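Put the Repair Price on the Label

By Zamfira Anghel

My kettle lasted 17 months. The switch went, and when I rang the shop I was told the part could not be bought on its own. A new kettle was on offer at the time, so I bought one, like everybody else does, and the old one went in the small electricals bin at the tip with a perfectly good element inside it.

I think shops should have to print the cost of the most likely repair next to the price. A washing machine might say £200 to buy and £171 to replace the drum bearings. Most of us would look at those two numbers and walk over to the next machine along. At the moment we can't, as the second number is kept out of sight until the day we need it.

The usual objection is that makers can't know what will break. I don't believe it. They pay for warranty work and they keep records of it. Gopinath Bangera, who ran the repair bench at Coman for 31 years before it closed, could tell you the weak point of any dryer by its model name. If he could do that from a bench in the back of a shop, the company that built the thing can do it too.

A better objection is that the figure would go out of date. It would. So do food prices, and we still put them on the shelf. Let the maker print a date beside it and hold the price for five years.

Trade buyers already ask these questions. A factory manager wants to know what a spare part costs and how long it takes to arrive before signing for anything, and gets an answer in writing. 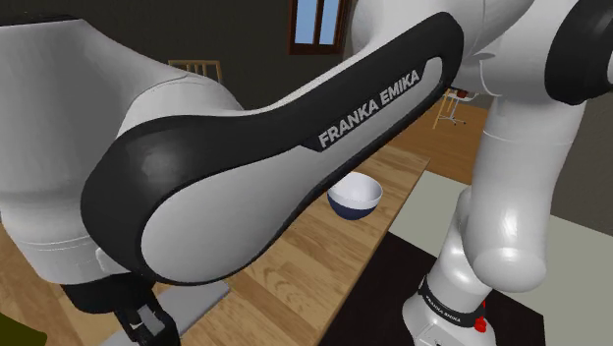 A Franka Emika robot arm, shown in a computer rendering.

Households spend less on each purchase, but there are far more of us, and a broken fridge in November is as urgent to a family as a stopped line is to a works.

Chanida Somboon wrote to this page last month to say that people only care about the ticket price. Some do, and they would be free to ignore the second number. I would like the chance to read it. My new kettle has the same switch as the old one.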